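**Ostness Invites Residents to Help Shape New Guidelines for the Worel Street Historic District**

OSTNESS, 26 September 2020 – The Town of Ostness is asking everyone who lives, works, shops or simply likes to stroll in the Worel Street Historic District to take a look at the first draft of its new preservation guidelines, and to tell us what you think of them.
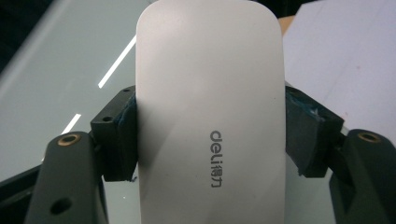
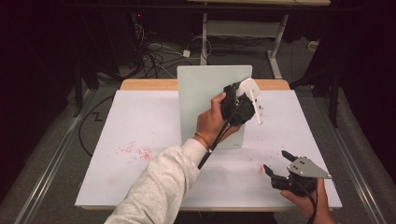 *Photos: Town of Ostness Planning Office*

The draft was prepared over the summer with the help of Kamath, a planning and design firm that has worked with a good many small towns like ours. It covers the 43 buildings inside the district, from the old hardware block at the foot of Worel Street up to the former Workska Mill, and it replaces a set of rules that many owners have told us (kindly, for the most part!) were hard to read and harder to follow.

The new guidelines are meant to answer the questions that come up most often at our front counter. Can I replace my upstairs windows? What kind of sign may I hang over the sidewalk? Do I need a permit to repaint brick that has already been painted? Each chapter begins with a short explanation of what the town looks for when it reviews a project, followed by drawings and a checklist that owners can bring along to their contractors.

In July the town mailed a short survey to 4,000 households, and more than 1,000 came back, many with long handwritten notes in the margins. We read every one of them, and we are grateful. Storefronts, street trees and the future of the mill were the subjects mentioned most, and the chapter on storefronts grew a good deal longer as a result.

The draft also includes a simpler review for small repairs. Under the proposal, work such as replacing a gutter, patching a porch floor or repairing a cornice in matching materials could be approved by staff within 15 business days, without a public hearing. Larger projects, including additions and demolitions, would still go before the Preservation Board.

An online open house will be held in October, with time set aside for questions, and the meeting link will be posted on the town website. Residents who would like a paper copy of the draft may ask for one at the Planning Office counter in Town Hall or by telephone, and we will be glad to mail it to you at no charge.

Written comments are welcome by mail, by email or through the drop box beside the Town Hall entrance. Please include the street address of your building if your comment concerns a particular property.

**Media contact:** Planning Office, Town of Ostness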